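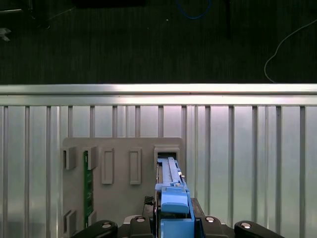 Binding a quilt with wool batting – machine or hand?

harshgrewal
Hello all. I am finishing a lap quilt for my sister and I have a question about the binding. The top is all half-square triangles in Ellano prints, the green and rust ones, and the batting is wool. It is my first time with wool. It is much puffier than the cotton I used before, and when I folded my usual 2 1/4 inch binding over the edge, it did not reach the stitching line on the back. I had already cut all of the strips. Can I trim the batting a little inside the edge, or must I cut new strips? Also I planned to sew it down by machine, but a lady in my guild says this looks cheap on wool.
Harsh Grewal

turnska_stitcher
Please don't trim the batting inside the binding! The edge will feel empty and it wears out there first. Cut new strips at 2 1/2 inches. Keep the narrow ones for a table runner.

pieceandquiet
I agree about the strips but not about the lady in the guild. I have bound 35 quilts by machine and they get washed all the time. Sew to the back first, bring it to the front, and stitch very close to the fold. Use clips and go slowly at the corners.

turnska_stitcher
For a gift I would still do it by hand. With wool the machine line sinks in and you see a ditch on the other side. I did one this way and I took it all out again.

pieceandquiet
Then your presser foot pressure was too high, maybe. Did you lower it?

turnska_stitcher
My machine has no setting for it. So for me it is by hand.

molly_b_quilts
Do you use a walking foot, Harsh? It makes more difference than any of this. And how wide is your seam? If you sew at 3/8 instead of 1/4, the 2 1/4 strips are much too narrow, even on cotton.

harshgrewal
Thank you for the fast answers. I measured again and my seam was a little more than 1/4, so this is part of the problem. I have a walking foot but I used it only for the quilting, not for the binding. I did not know one should.

I still have half a yard of the rust print, so new strips are possible. The trouble is the thread. I quilted with a Vurkov cotton in cream, and on the rust binding it looks like chalk.

molly_b_quilts
Match the thread to the binding on the top and to the backing in the bobbin. What color is your backing?

harshgrewal
Dark green with small leaves. I bought it in Guimarães when we visited my husband's family in September, and there is not one inch left of it.

lavenderbobbin
I go against everybody: 2 1/4 is fine with wool if you press the quilt edge flat first. Steam, a cloth on top, and press down without sliding the iron. I do this on all of mine.

turnska_stitcher
Steam on wool batting? It will puff up again after the first wash and pull at the binding.

lavenderbobbin
Mine did not. But I do not quilt very dense, so maybe yours behaves in another way.

harshgrewal
I tried both ways on a scrap sandwich last night. With the 2 1/2 strip and the walking foot, the fold covers the line well. The steamed one also closed, but I had to pull it hard and the corner became round – I did not like it. So new strips, and the long sides by machine. I will do the corners by hand, because there I don't trust myself.

pieceandquiet
Good plan. Start in the middle of the bottom side and leave a tail of ten inches for the join.

turnska_stitcher
Half and half, I can live with that. Show us the corners when they are done.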